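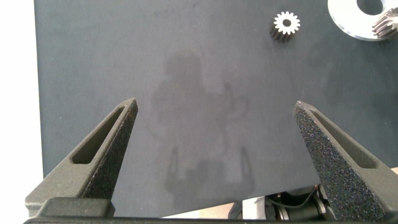

Moving a gear subassembly bench from hand placement to arm placement

Applies to the planet carrier benches at the Closthorpe plant running Brirkano cell software. Read it through before changing anything on a live bench. The hand procedure stays valid until the shift lead has signed the changeover sheet.

Before you start

Lock out the arm at the wall switch. Clear the mat and wipe it with a dry cloth. Solvent leaves shiny patches and the wrist camera reads them as edges. Check that both gripper fingers are tight at the base and free of chips at the tip.

Parts for one cycle are three spur gears and one carrier plate. Gears are laid flat on the mat, bore up, with clear space between them. They do not need to be lined up.

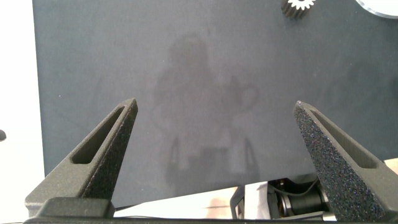
Closthorpe Process Engineering
Author: Senior technician, assembly automation

Step 1. Set the plate

Place the plate flat, pegs up, inside the reach of the arm. The plate is located from its center hole and the three pegs, so any rotation is accepted. If the cell reports error 1249, the plate is outside the reach limit. Move it toward the arm and clear the error at the panel.

Step 2. Check the views

Release the lockout and open the camera page. Confirm that the overhead view shows all the parts. The wrist view is used only for the final approach and may miss parts near the edge of the mat at the scan position.

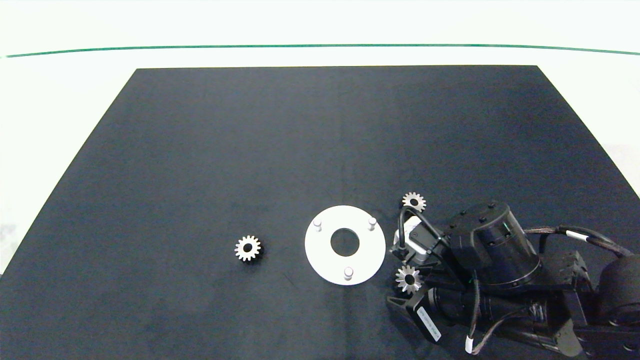

Carrier plate with its three pegs, and spur gears on the mat.

Step 3. Run one gear at low speed

Load program 16 and set the speed override to the lowest value. Run a single pick and keep a hand near the stop button. The fingers should close on the teeth without dragging the gear. If it slides first, redo the finger centering routine. Do not raise the grip force to make up for bad centering. It marks the teeth, and Nseir inspection will reject the part.

Step 4. Run the full set

Run all three gears onto the pegs at low speed. A gear that stops high on its peg is usually tilted. Stop the arm, remove the gear by hand, lay it flat and repeat the pick. Log each repeat under code 1286.

What changes for the operator

Under the hand procedure, one operator sat at each bench and placed every gear. With the arm running, one operator looks after two benches. The job is now loading plates, clearing faults and checking fit. 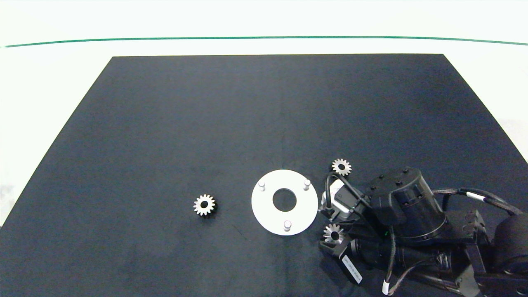
Fit checks remain a hand task. Turn each seated gear with one finger and feel for binding. The arm has no measure of this, and operators who came from the hand benches find tight bores faster than anyone trained on the cell alone. Put at least one of them on every shift for the first month.

Wrist and thumb strain reports at the Jallham site dropped after its changeover. Complaints of neck stiffness went up, mostly from watching a low-mounted screen. Set the monitor at eye level before the first shift.

Breaks are no longer tied to the parts count. The lead posts break times at the start of shift, and the cell may be left paused.

Returning to hand placement

Press stop, lock out the arm and park it clear of the mat. Use work instruction 1841. Enter the time and the last completed plate in the bench log.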